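## 4. Setting up the table strip

Now for the fun part! The table is standing, the legs are level, and you're ready to give everybody who sits down a place to plug in. The Oston strip takes several plug styles, so guests with chargers from three different countries can share one table without hunting for adapters. It's my favorite piece of the whole Fidisberg room kit, and it takes very little time to get right.

### 4.1 Before you start

Wipe the tabletop with a dry cloth and let any cleaning spray dry fully. Lay the strip face down and look for the keyhole slot on the back — the long narrow one that ends in a small round hole. A screw head goes in at the round end and slides along the narrow part, and that's all the hanging hardware you'll need if you ever move the strip to a wall.

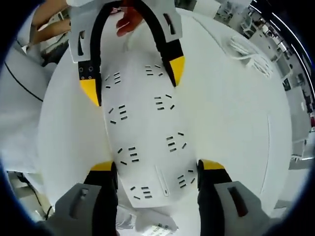 Check the casing on both faces while you have it in your hands. Run a thumb along the edges and feel for cracks or lifted spots. If you find one, stop and write to the Arnus parts desk for a replacement. Please don't tape it!

> **Caution:** Leave the strip unplugged from the wall until you reach step 6. Never push anything except a plug into the openings.

### 4.2 Placing the strip

1. Turn the strip so the outlets face up.
2. Set it lengthwise along the middle of the table, with the cord end toward the wall outlet.
3. Step back and look down the table from one end. The strip should run straight along the center, with elbow room on both sides. (It's surprising how much a small tilt shows on an oval top.)
4. Press lightly at each end. If it rocks, there's grit underneath, so lift it and wipe again. 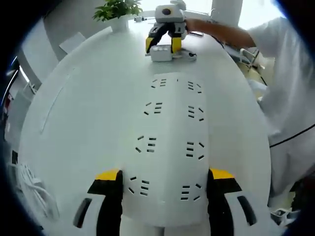 *Fig. 4-2. Strip on the oval table, outlets facing up.*

5. Lead the cord off the end of the table and down the nearest leg. Use the 2 clips from the small bag, one just under the tabletop and one near the floor. Leave a little slack between them so nobody yanks the strip when they move a chair.
6. Plug the cord into the wall outlet. Test each outlet with a small lamp you know works, going up one side and back down the other.

**Note:** The cord in the Ouali version is 60 inches long. If it doesn't reach the wall comfortably, move the table closer. Don't join a second strip or an extension cord to this one.

### 4.3 Plugging things in

The outlets sit in two columns, and that makes sharing easy: each side of the table gets its own. Start with the bulky chargers. They go at the far end, where they won't crowd the plugs beside them, and the slim phone plugs can fill in closer to the cord.
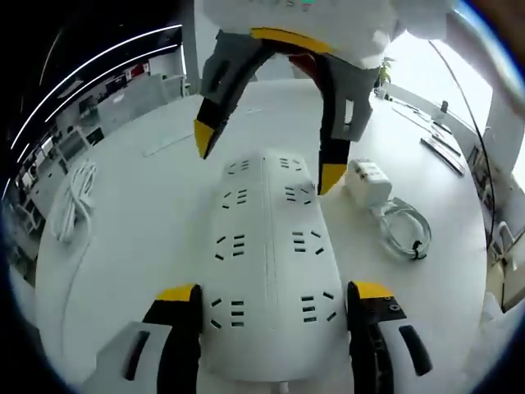 Push every plug straight down until it sits flat. The openings are snug when new and loosen up a touch after the first few uses, so a firm push is fine, but wiggling side to side is hard on the contacts. To unplug, hold the strip steady with one hand and pull the plug itself, never its cable.

A few things do not belong on a table strip, however handy it would be:

- space heaters and fan heaters
- kettles, coffee makers and hot plates
- anything with a damaged cord or a cracked plug

> **Caution:** Keep open cups away from the middle of the table. If something spills, pull the cord at the wall first, then mop up. Let the strip dry for 24 hours before using it again, and if liquid got into the openings, replace it.

### 4.4 Looking after it

Unplug from the wall and dust the openings with a soft dry brush in June, and again when you do your winter cleaning. The casing comes up beautifully with a barely damp cloth — no polish needed. Order extra cord clips as part 169.

*Section revised 3 October 2021 by Ayman Shehata. Table leveling is in section 3; wall hanging continues in section 5.*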